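Talks > Spring meetup > Speaker notes

March 13, 2023
By Dilani Roy

Can it clear the table yet? Notes for my half of the Lurthorpe evening

Start with the hand-raise. Who here has wiped a kitchen table today? Okay, and who thought hard about it? (Wait for the laugh. If there's no laugh, keep moving.)

So my claim tonight is that clearing a table is a harder job than welding a car door, and I'll die on that hill! The weld is in the same spot every time. The banana never is. Somebody has to decide whether it goes on the plate, in the bin or back where it came from, and that decision depends on the house you live in.

Mention Gatchalian here – the packing shop, 25 people on the floor, everything arrives in the same carton facing the same way. Machines do great there. Then they tried returns, which show up in whatever shape the customer felt like, and the whole plan got pushed to May.

Next two slides back to back, don't talk over them right away.
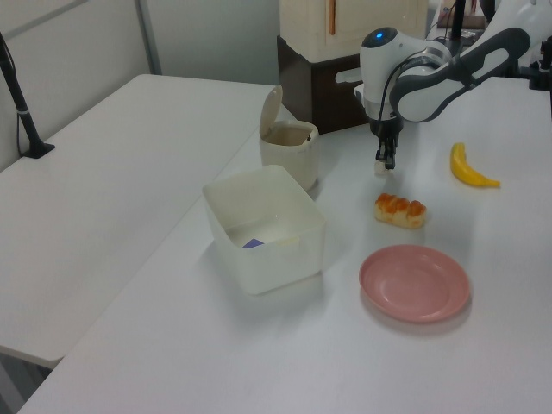
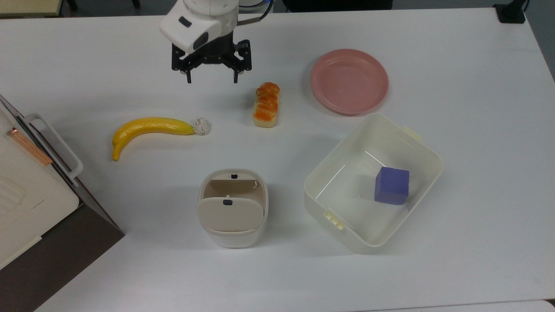
Slides 8 and 9: bread roll, banana, pink plate, waste bin, open gripper.

Ask the room where the roll should go. I want people to argue. Most will say plate. Then ask about the little crumpled white thing by the banana in slide 9, because I've gone back and forth between paper and garlic, and one of those is trash and one is dinner. That's the chore right there, and you haven't moved a finger yet.

Two fingers, by the way, is plenty for a roll. For a wet dishcloth, I wouldn't bet on it.

Then the Lullau numbers. 3,221 tries at tidying, 900 of them needed a person to step in. Say it slowly. I'd be thrilled with that in a lab and I'd unplug it in my own kitchen by lunchtime.

Where I come down: shop floor, yes, for the boring jobs. Home, not yet, but I'm a lot more hopeful than I was when I gave the Enus talk. Leave ten minutes for questions and bring water this time.

Contact Dilani Roy | © 2023 | Back to top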